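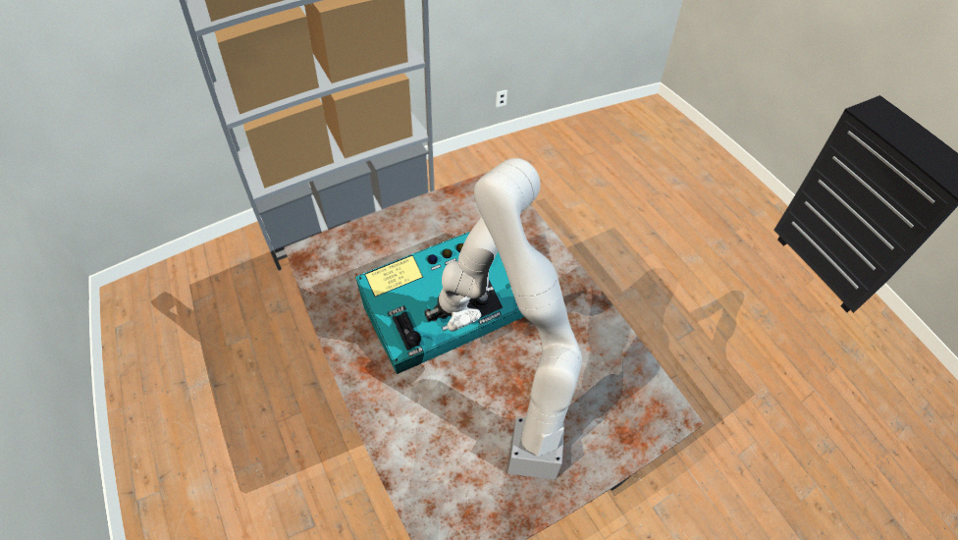

Ashok Bhardwaj wrote back within the hour to say that a handover between two heads of department is a conversation, and that if you have to write it down you have already left it too late. I want to start with that reply because I think a good many people in this room agree with him. I agree with the first half.

(Pause. Let people read the title.)

Thank you for having me. My subject this morning is what happens in an academic department in the months when one head is going and the next one has not properly started. I have been through it from both sides at Wastow, once coming in and once going out, and I spent part of last year talking to people at Garg and Zemham who had done the same.

I will speak for 20 minutes and leave the rest for questions. Please hold them to the end unless you can't hear me.

First point. The dates on the letter are not the dates of the job.

My appointment letter said August. The first email addressed to me as head came in March. It was about a sabbatical request, and the person asking wanted to know whether I would honour what the outgoing head had said in a corridor. I had no authority to say yes and no knowledge of what had been said. I replied that I would look into it, and then I forgot.

At Zemham they now name a point at which new requests go to the incoming head with a copy to the outgoing one. It is a single line in the announcement. The people I spoke to there said it had cut out most of the awkward emails. It had not cut out the corridor.

(Slide: three kinds of promise.)

Second point. Promises.

Every head leaves promises behind. Some are on paper, such as a teaching reduction agreed with the dean. Some were said aloud and both parties remember them. Some were said aloud and only one party remembers them, and those are the ones that will fill your autumn.

When I went out, I sat down with a list of everyone in the department and wrote beside each name anything I thought I had told them they could have. It took two afternoons. I then sent each person their own line and asked if it was right. Most wrote back to say yes. A few added things I had no memory of. One colleague told me she had never wanted the thing I had been holding for her for 2 years, and would I please give it to someone else.

If you take one thing away, take that exercise. Do it before the successor is named if you can. Once there is a name, people start to write for that reader.

Third point. Files.

We moved to Wisteo for departmental records the year before I stepped down. I won't say much about the software. It stores things and it finds most of them again. What matters is who can see what on the first morning. I handed over a folder with almost 200 documents in it and was rather pleased with myself. My successor told me later that she had opened 6 of them before Christmas.

Those were the budget sheet, the workload table, the list of external examiners, the promotion timetable, the notes on two grievances still running and the telephone numbers. She said she would have been happy with those and a page telling her where the rest was.

(If time is short, skip to the fourth point from here.)

A word on the grievances. There is a temptation to spare the new person. You tell yourself it will be settled by summer. Mine wasn't. Ask HR what you are allowed to pass on, get the answer in writing, and pass on exactly that. Do not add your own view of who is in the right. I did, and it took my successor some time to get past it. 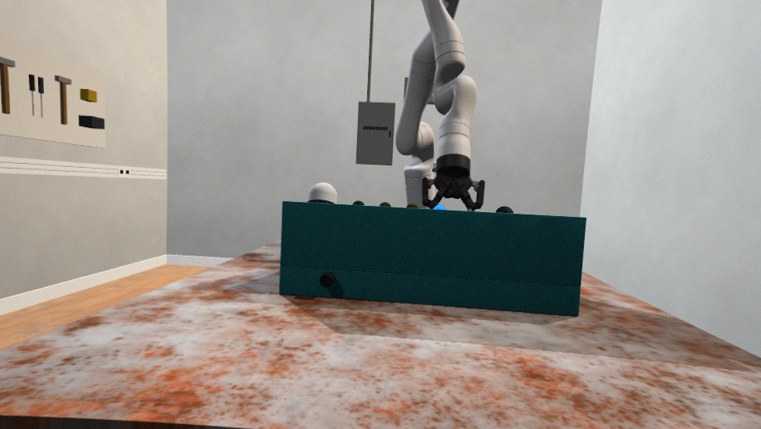

Fourth point. The staff who do not change.

Heads come and go in three or five years. The department manager at Garg had seen off seven of them. She told me that for each one she had to explain the room booking system, the way the hardship fund works and why the open day can't be moved. Nothing in the formal handover gave her any time to do this, and nothing in it asked what she needed from the new head.

So put her in the meeting. Put in whoever runs admissions as well. At Wastow we held three handover meetings and the first two were just the two of us with the door shut. The third had the office staff in it and was the useful one. It lasted most of a morning. We found out that the examinations officer had resigned from the role in January and had been doing it since then out of kindness.

I have gone back to Ashok about this – he and I have been arguing by email for years – and he does allow that the office should be there. He still doesn't want minutes.

Fifth point, and it is a short one. Going away.

The outgoing head should have somewhere else to be. I stayed on the same corridor, three doors down. People knocked on my door because they knew it. I answered because it was quicker than saying no, and every time I did, I made a small decision that was no longer mine. By November I had started working from the library in the mornings. If your institution can offer leave straight after the term of office, take it. If it can't, ask for a different room.

(Slide: what I would do again.)

What I would do again. The list of promises, checked with each person. One page at the front of the files. A third meeting first, with the office in the room.

What I would not do again. I would not agree to be available for the whole of the first year. I said that in my leaving speech, in front of everyone, and it was a mistake. Offer one fixed hour a fortnight until the winter break, and let the new head cancel it.

There is a question I always get, so I will deal with it now. Does any of this apply when the outgoing head has left on bad terms? Some of it. You will not get the list of promises. You can write to all staff yourself in your first fortnight and ask them to tell you what they believe they were promised, with a closing date. You will hear a few things that were never said. Honour the small ones and take the large ones to the dean.

(Leave the slide up. Handouts are on the table by the door. Questions until the coffee break.)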